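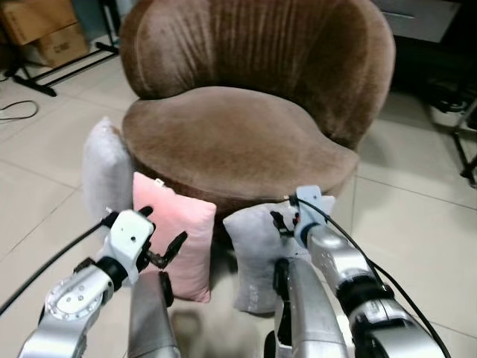 My stop was in the right place, but the loss was still larger than I had planned for, and I would like to know which step I missed. In most cases of this kind, the missing step is the calculation of position size. The instructions below set out the method taught in the Durermont currency program and apply to standard accounts held with Kornitz and traded through the Clomico order screen.

## Before you begin

You will need the following:

- the current equity of the account, in the account currency
- the pair to be traded and the intended direction
- an entry price and a stop price, both already decided
- the current spread on the pair

Use the equity figure and not the balance. The balance leaves out the result of any open trades, and a trader who holds a losing position may otherwise base the next trade on money that is no longer available.

The stop price should come from the chart. It is normally placed beyond a recent high or low, or beyond the edge of a range. Do not move the stop closer to the entry in order to make a larger position fit. If you draw levels in Lobo, copy the price from the label, as a level read by eye from the scale can be off by several pips.

## Step 1: Set the amount at risk

Choose the percentage of equity that you are prepared to lose if the stop is reached. The program uses a ceiling of 2 percent per trade, including costs. A lower figure is acceptable.

For the worked figures on this page, the account holds $300. At 2 percent, the amount at risk is $6.

## Step 2: Measure the stop distance

Subtract the stop price from the entry price for a long trade, or the entry price from the stop price for a short trade. Express the result in pips.

Suppose the trade is a long position in EUR/USD with an entry at 1.0850 and a stop at 1.0828. The distance is 22 pips.

Check which side of the quote each price belongs to. A long position is opened at the ask and closed at the bid. Charts in Clomico show the bid by default. If your entry was read from a bid chart, add the spread to it before you measure the distance. The entry in the worked figures is an ask price, and the stop is a bid price, so no adjustment is made.

## Step 3: Find the pip value

The smallest position accepted on a standard Kornitz account is one micro lot, or 1,000 units of the base currency. For a pair quoted in U.S. dollars, one pip on a micro lot is worth $0.10 in a dollar account.

For a pair quoted in another currency, the pip value must be converted at the current rate. The order screen displays the converted value under **Contract details** once the pair has been selected. Pairs quoted in Japanese yen use the second decimal place for the pip, and care should be taken when copying figures from one pair to another.

## Step 4: Calculate the position size

Multiply the stop distance by the pip value to find the loss on one micro lot. Then divide the amount at risk by that result.

| Item | Figure |
|---|---|
| Amount at risk | $6.00 |
| Stop distance | 22 pips |
| Loss on one micro lot | $2.20 |
| Result before rounding | 2.72 micro lots |
| Position size | 2 micro lots |
| Planned loss at the stop | $4.40 |

Always round down. Three micro lots would place $6.60 at risk, which is above the ceiling set in Step 1. If the result is less than one, the trade is too large for the account and should not be placed.

## Step 5: Enter the order

1. Open the order screen and select the pair.
2. Enter the size. Confirm whether the field is set to lots or units.
3. Enter the stop price in the **Stop** field before submitting the order.
4. Compare the loss shown on the confirmation panel with your own figure.
5. Submit the order, and check that the stop appears beside the open position.

If the two figures in item 4 differ by more than a few cents, cancel the order and review the pip value first.

## Gaps and slippage

A stop order becomes a market order when its price is reached. It may be filled at a worse price during a major data release or when the market reopens after the weekend. The calculation gives a planned loss and does not guarantee it. Traders who intend to hold a position through a scheduled central bank announcement should consider a smaller size or wait until the announcement has passed.

## Several positions at once

Long positions in EUR/USD and GBP/USD are both exposed to a rise in the dollar. Where two open trades depend on the same currency moving in the same direction, the program treats them as a single trade and applies the ceiling to their combined risk. Recalculate from Step 1 each time a position is added, using the equity figure shown at that moment.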